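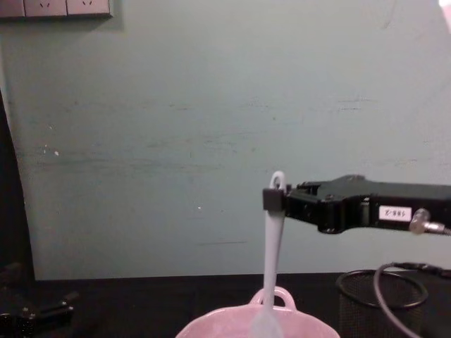 When we moved to Wilham in February, I made a rule for the new kitchen: 100 dollars for everything small. Pots and the kettle were not included, but all the rest was, the knives, the bowls, the boards, the cloths, the tools for stirring. My husband thought it was too little. I thought it was generous, until I saw what a good grater costs in this country.

We had come 3,000 kilometres by car with two suitcases and one box of books, and the old kitchen stayed behind with my sister-in-law. I did not feel sorry about it. In the old kitchen there were drawers I was afraid to open. I wanted to start again with few things and to know each of them.

For the first weeks I took the 492 bus to Sunthorpe, where there are three second-hand shops on the same street, and I learned to look slowly. In my language we say that the hand must buy and the eye must only watch. So I pick up each thing and hold it for some time. If it is a spoon, I pretend to stir. The lady at the counter is used to me now.

My pink bowl came from there, and I paid one dollar for it. The white tool that lives with it was in the same basket under the till. I have been speaking English for many years, but I am still not sure what this tool is called. At home we had one word for everything that is long and goes into soup. My neighbour says spatula, her daughter says ladle, and I say "the white one". It has a loop at the top for hanging, but I never hang it. It stands in the bowl while I cook, and then I don't need to wipe the bench after it.
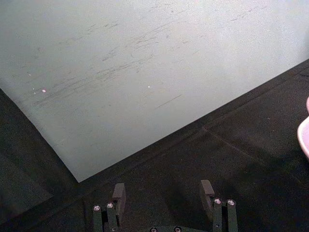 What I did wrong

I bought too fast in the beginning, this I must admit. From the big store in Cowie I brought home a set of five containers with blue lids, and after one month only two lids still wanted to close. The other three are now under the plants on the balcony. I also bought a garlic press, which I hate. A knife is quicker and there is nothing to clean out of the little holes with a toothpick.

The second mistake was colour. I had an idea that everything in the kitchen should be white and grey, very calm, like in magazines. But white and grey show everything. Every place where you pull a pan a little, or turn a bowl, or push the bread aside with the back of the hand, leaves its mark. I tried baking soda, then lemon, then the special cream from Makia that costs nine dollars and smells like a swimming pool. Some marks went away and most of them stayed. Now I leave them alone. My grandmother had a table with so many cuts in it that we children used to read them as a map, with rivers.

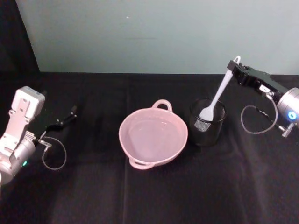

Bowls are the thing I would spend more time on, if I could begin again. Most people look at the size and the price. I look at the edge first, how you will hold it when your hands have oil on them. On my pink one there are two handles, one on each side, made in one piece with the rim, and on a black cloth you can see the shape of them very well. It is a fairly deep bowl too, so the flour stays inside when I mix. My mother mixed dough in a flat basin without any handle and she held it between her knees, sitting on a stool. She would find mine very luxurious.

I wash rice in it as well, in the evening, and salad leaves, and one time the wool socks. (I washed it afterwards, twice.) With plastic I am careful about turmeric. If you make a yellow marinade, put it in glass,

or at least take it out before the night.
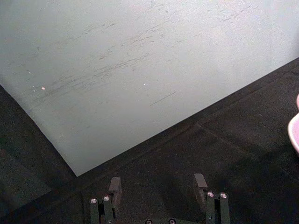 Tomato is less dangerous than turmeric but it also stays, especially if there is oil together with it. Cold water first, then warm water with soap, and after this an hour in the sun on the balcony. The sun does more than any cream. I learned it from the woman downstairs, who dries her chopping boards on the fence.

From the 100 dollars I still have eleven left. I am keeping them for a rolling pin, a long thin one without handles, and so far I have only seen the thick kind with the ball bearings. I asked in all three shops in Sunthorpe. In one of them they promised to put it behind the counter for me if it comes — I wrote down the measurements on a piece of paper and drew a picture also, to be safe.

Next time I will write about the shelf above the sink, which is not straight, and the beans recipe that two of you asked for. I have to cook it once more and measure properly, my mother's version only says "enough".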